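Warm Heads, Cold Harbor

By Ita Rafferty

21 July 2024

Wrong season to be writing about wool, I know. But the mill shop in Bergeron puts its winter yarn on sale in July and by the time I got there the good gray was gone. All of it. Two women had been waiting since before the doors opened, one with a folding chair.

Bergeron is a knitting town. Used to be a fishing town that knitted on the side, now it's the other way round. The harbor has a few boats left, a fuel dock, a place that does fried clams. The hill above it has the mill, the dye shed and a library where the knitting books take up more shelf than the crime novels.

The hat is the thing here. Sweaters take too long, socks wear out, everyone loses a mitten. A hat you can finish in a weekend - one evening if you skip the ribbing, which you shouldn't. The local pattern starts at the brim with 100 stitches on small needles, folds double over the ears and closes flat at the top. No pompom. Ask for a pompom in the mill shop and you get a look.

The yarn has names. Milia is the soft one, two ply, goes fuzzy by the second winter. Etaria is tighter and scratchier and lasts for ever. I own one hat in each and reach for the Etaria when the wind's off the water. My sister says it feels like wearing a doormat. She lives in Arizona.

Then there's the swap. Every February, up at the old Moltuvura dance hall, bring a hat, take a hat. This year 467 came in through the door, and the coffee ran out before noon. Kids' sizes go first. Then anything blue. I brought a green one with a mistake in the crown and watched a man pick it up, turn it over twice and put it back. Fair enough.
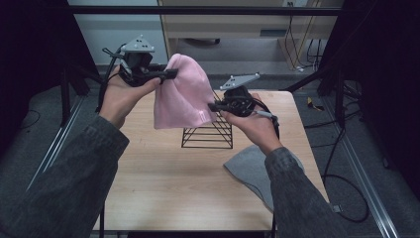

Leftovers get washed, bagged and sent down to the boats and the school. The rest go in the lost-and-found box at the bus station, no name on them, help yourself. I've seen my own knitting go past on a stranger's head and had to stop myself fixing the brim.

If you're going to make one, a few things. Swatch first - I never do and I always regret it. Wash it cool, with a bit of shampoo if you have no wool soap. Dry it flat on a towel away from the radiator. Don't hang it, it'll grow. And weave in your ends teh same night you cast off or they'll still be there in spring.

The shop sale runs until the shelves are empty. Seven dollars a skein for Milia, a little more for the other. Mostly mustard left when I was there, and a purple I talked myself into. Cast on in the car.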